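The women who ran the relief depots should be at the table

Since March I have heard the same sentence from officials in four different offices: women have been wonderful in this war. It is meant kindly. It is also where the conversation usually stops. When the meetings on rebuilding begin, the people praised in the opening speech are seldom asked to stay for the second item on the agenda.

Olesia Skoryk ran a depot in Multholm for families leaving the east. She started with 200 dollars and the keys to a school gym. By summer her group had found beds for some 3,000 people, and she could tell you which landlords raised the rent once the subsidy came in. In October the city held a hearing on housing for the displaced. She learned of it from the newspaper.
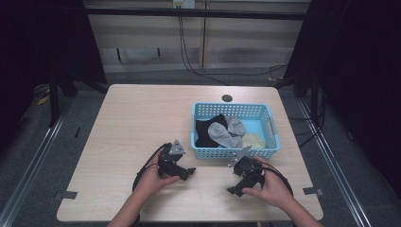

*Socks in a blue basket.*

I put this to Gareth Pilkington, who advises the regional aid board. He said the board needs people with experience in public finance, and that the selection was fair. I believe he means it. But of the 52 people named to the board and its working groups, 6 are women, and none of them has run a shelter or a supply line during this war. A rule that produces that result should be looked at again, however fair it seemed to whoever wrote it.

There is an argument that seats should wait until the fighting ends. I don't accept it. Contracts are being signed now. Roads, clinics and schools are being put in order of priority now, and the order will be hard to change later.

The town of Jovbridge did it differently. Its council gave depot organizers two voting seats in the spring – paid seats, with access to the budget. The meetings got longer, and there were arguments about bus routes. The first change they won was a clinic that opens in the evening, when mothers who work can get there.

Other towns could copy this without a new law. Multholm has a vacancy on its housing panel and Skoryk has applied for it.

20 November 2022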